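Rulach Play Food: Frequently Asked Questions

Updated 3/26/26

What do you sell?
Play food for toy kitchens and pretend restaurants, sold as single pieces or in sets of 5 or 10. The salmon nigiri has white stripes across the orange top and a pale base for the rice.

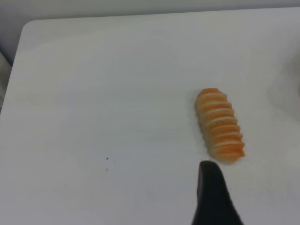

Is it safe for toddlers?
Play food is for ages 3 and up. Please don't let children chew on it.

How do I clean it?
Wipe each piece with a damp cloth and mild soap, then let it air dry. No dishwasher.

How should we store it?
An open basket works well. A shallow one with a woven rim lets kids see what's inside and put things back without help. Bread rolls can go straight in.
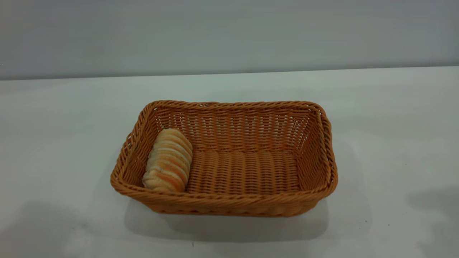 Illia Symonenko wrote to us in February that two baskets work better than one at home, with bread in the first and sushi in the second, and that cleanup got a lot faster after the split.

Do you ship for free?
Yes, on orders over $80. Smaller orders pay the rate shown at checkout.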